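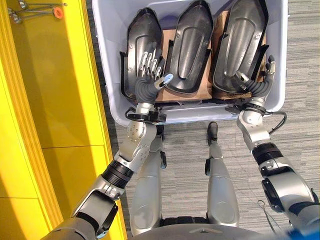
About Surau Robotics

We teach humanoid robots to do the fetching, lifting and sorting that fills up a working day, and we love it. Surau started with one secondhand arm and a long list of things we wanted it to pick up. Today we work out of a converted print shop in Pondley, where most of our time goes into hands: how they close, how they let go, and what they do when something slips.

That last part has a story behind it, and we tell it to everyone who visits.

On Jul 17, 2023, one of our robots was lifting a molded tray out of a bin when its left hand stopped opening. The command to release went out, the software reported that the fingers were open, and they weren't. The arm carried on with its next move anyway, and took the tray, the bin and everything else in it along for the ride. We hit the emergency stop and the arm froze. The bin came down on its side a good distance from where it began, and one very surprised engineer went to sit down for a while. She was fine, and she had been standing outside the line, where she was supposed to be.

The cause was a wrist cable. It had been rubbing on the cuff every time the arm reached down, until the wire that carries finger position back to the controller wore through. When the signal dropped out, our code kept using the last good reading. So the robot believed a hand that had gone quiet!

We stopped all bin work for 4 weeks and went through our logs. Out of 299 lifts we found 75 with short dropouts in that same signal, every one of them ignored. That was hard to read, and it changed how we build.

What we do now

A missing reading stops the arm. It doesn't get filled in with an old one.

Wrist cables have slack for a full reach, and we check them by eye and by fingertip before each session.

Every new grip routine runs 215 times at low speed before anyone turns it up.

Anybody in the building can press stop, visitors included, and never has to explain why.

We also write up each fault in plain words and share it with our partners at Vidbridge, who build the controller boards, and with the student teams who come through on the Ardeleanu program. They send theirs back to us – some are wonderfully strange – and we've fixed two problems of our own that way.

Come and see us

We open the shop to schools and local businesses on the first Friday of the month. Wear closed shoes, stay behind the yellow tape, and ask to see the old cable. It hangs by the front door, worn spot facing out.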